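3.2 Cell layout and upkeep

The desktop cell was put together on a slatted metal table, with the computer tower on its side and a fixture plate next to it (Figure 3).
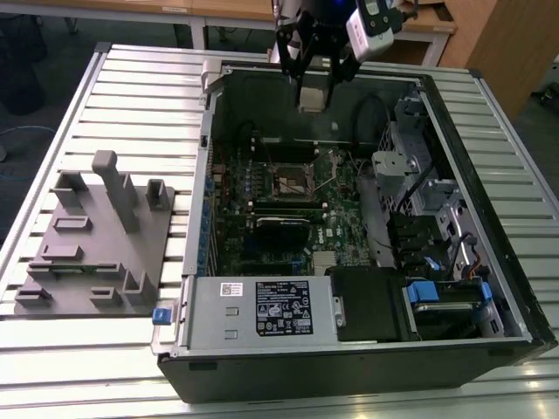

Figure 3. The Womus cell with the open tower, the fixture plate and the gripper at work inside the case.

Thaweesak objected to this layout in a written comment on the first draft, arguing that a tower on its side gives the gripper too little room near the case walls and that the plate should have been fixed to the tower itself, so that both would shift together if the table were bumped. We kept the two apart. A plate tied to the case would have to be taken off each time a tower was swapped, and every swap would then call for a full setup of both parts. With the plate left in place, only the case position has to be found again.

The raised holders on the plate differ in shape, and each one is meant for one kind of part. The long slotted holder keeps a thin circuit board on edge, so the fingers can close on it from both sides. The trays take parts that lie flat. Early versions of the holders were cut to the exact size of the part, and boards stuck in them when the arm came down at a slight angle. The current ones have a wider mouth that narrows toward the bottom. Any holder with a worn mouth is replaced as a unit and the plate position is checked afterward.

Setup begins with the plate. The arm is moved by hand to the tall post, the fingers are closed on it lightly, and the position is stored. The same is done at two of the holders. If the three stored positions do not agree with the plate drawing, the plate is loosened, wiped underneath and set again. Most of the errors we traced came from dirt in the grooves of the table — small screws, mainly, which had rolled under the plate during earlier runs.

The tower is set next. One long side of the case is pushed against a stop on the table and the processor socket is used as the reference point for everything inside. We tried the corner of the motherboard first, but it is hard to reach once the cables are in. Loose cables are the main trouble in this part of the work. They are tied back where that can be done without blocking a connector, and the approach paths near the memory slots are run once at low speed before the first job of the day.

The gripper needs the most care. Its linkage joints pick up play with use, which shows up first as a small twist when the fingers close on a thin part. We logged 1,835 grasps between the first setup and the end of the trial. The joints were tightened at 582 grasps, when boards began to go into the slotted holder crooked, and the finger pads were changed at the same time. After that the joints were checked every 70 grasps with the arm parked clear of the case. A check takes 5 minutes, and no further pad change was needed.

The second cell, at Trekurstead, uses the same plate and the same order of steps. Its table is a solid one from Karkis, and the cleaning step under the plate was dropped there. Timing for both cells is given in Section 4.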